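Nous utilisons des cookies pour mesurer l'audience et mémoriser vos préférences. Accepter – Refuser – Paramétrer

Support Brillora – Journal d'incident : champignonnière Grumell, pleurotes qui filent
Publié le 4 mai 2026 par l'équipe support Brillora

Statut : en observation
Produit : kit de culture Grumell, souche de pleurote gris, substrat paille
Priorité : normale

Symptôme signalé
Pieds longs et minces, chapeaux petits, bords qui s'enroulent vers le haut. Première volée récoltée malgré tout, rendement faible. L'utilisateur indique que la colonisation du bloc s'est déroulée normalement : mycélium blanc, dense, pas d'odeur acide, pas de tache verte.

Configuration
Un bloc dans une chambre de fructification fermée, sonde Wike fixée à mi-hauteur, brumisation manuelle. Humidité relevée : 82 %. Éclairage indirect par une fenêtre au nord. Trappe d'aération ouverte deux fois par jour.

Analyse
Les pieds étirés avec chapeaux réduits orientent vers un excès de CO2. L'humidité affichée est un peu basse pour la formation des primordia mais n'explique pas l'allongement. Le manque de lumière peut donner un aspect voisin ; à vérifier en second.

Premier essai – sonde
Vérification de la sonde Wike au sel humide, dans un sachet fermé. L'écart avec la valeur attendue est de 2 points. Dans la tolérance du fabricant, pas de remplacement. L'utilisateur avait auparavant relevé 100 % pendant toute une nuit : condensation sur le capteur, valeur à ignorer. Sonde déplacée hors de l'axe du brumisateur.

Deuxième essai – aération
Filtre de la trappe démonté. Dépôt visible côté intérieur, débit d'air presque nul au toucher. Filtre remplacé par le modèle Grurkusach fourni dans le kit d'entretien. Trappe laissée entrouverte en permanence, brumisation augmentée pour compenser la perte d'humidité. Ne pas pulvériser directement sur les primordia.

Troisième essai – relance du bloc
Restes de pieds retirés à la main, sans lame, puis trempage du bloc à l'eau froide pendant une nuit. Égouttage complet avant remise en chambre. Un bloc qui goutte encore favorise les bactérioses – taches jaunes, surface collante – et sort du cadre de ce ticket.

Retour utilisateur
Nouveaux primordia en grappe sur deux faces. Chapeaux plus larges à taille égale, pieds encore un peu longs sur la face tournée vers le mur. Bloc pivoté d'un quart de tour, pas d'autre changement demandé.
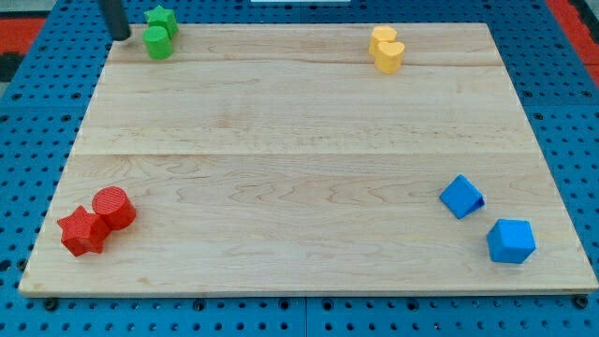
Suite à donner
Conserver les réglages jusqu'à la fin de la deuxième volée. Récolter avant que le bord des chapeaux ne se retourne. Si les pieds s'allongent de nouveau, contrôler le filtre avant de toucher à l'humidité et joindre au ticket l'export de la sonde. Sans nouvelle de l'utilisateur, clôture automatique en juin.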